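Robots learn the hard part of plugging in a cable: knowing when to stop

Anyone who has tried to fit a USB plug the wrong way up, flipped it, and found it was right the first time will feel some sympathy for the machines at Dranell. The robotics lab says it has taught its arms to work out which way a cable is facing by touch, and to give up early when the answer is wrong.

The method, called Perero, trains on failures. Most training sets for this kind of work keep the clean attempts and throw out the rest. Josphat Kioko, who leads the project, kept the rest.

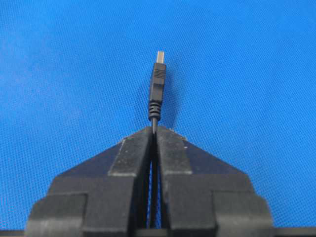 "We had 500 recorded attempts and the bad ones were far more interesting," Kioko said. "A person wiggles the plug, feels it push back and changes their mind. Our old system just pushed harder. It was very confident."

Perero reads the forces at the fingertips as contact begins and compares them with past jams. If the match is close, the arm backs off, turns the plug and tries again. The lab reports that jammed insertions fell from 19 in every hundred tries to 6 -- still a worse record than most office workers, though the arms complain less.

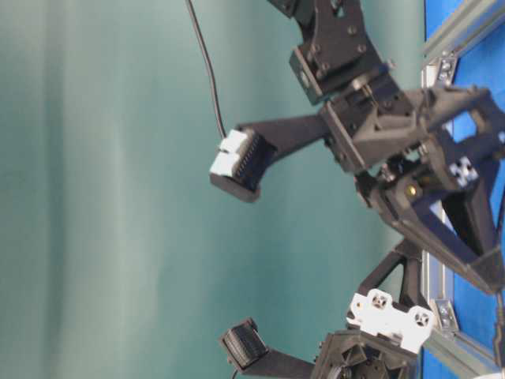

Training took 8 hours on a single workstation, according to the team's write-up, which also admits that the system does poorly with cables it has never handled. Stiff ones are a particular problem. So are very soft ones.

Kaijage, a contract electronics assembler, plans to try the method on a test line in December. Mirkerex, which makes a rival system that relies on cameras alone, said it welcomed the work and would like to see it repeated on more kinds of connectors. Kioko said he would like to see that too, once somebody pays for the connectors.

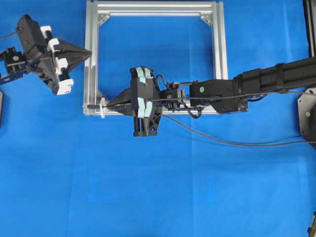
Robot arms at work around a square aluminum frame on the blue cloth.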